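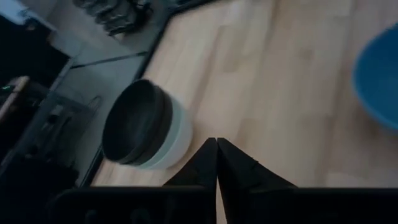
Wrist view, Cunda gripper, two bowls on the wood.

Cunda is the two-finger gripper kit from Eltar, sold with the wrist camera already fitted and the training method already argued over. Lamduan Ongart wanted to know how little a policy could see and still pick up a bowl. Her answer was the wrist view alone, 200 demonstrations, and a good deal of patience.

Over 1000 trials it managed nearly 600 clean grasps. We have printed worse numbers in larger type. Most of the misses were at the rim, where the fingers closed early and the policy moved on, perfectly satisfied.

Adding a second, fixed view helped with the rim and cost us 13 extra days of calibration. Ismael Pimentel still recommends it – he didn't do the calibrating.

14 shares · 2 comments
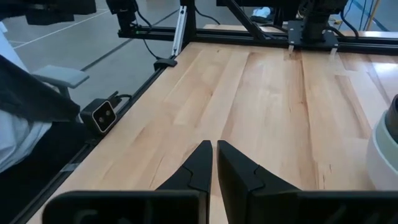 What you get

Gripper body, two tapered black fingers, wrist camera, and the full trial log with the failures left in. Bowls are your own affair.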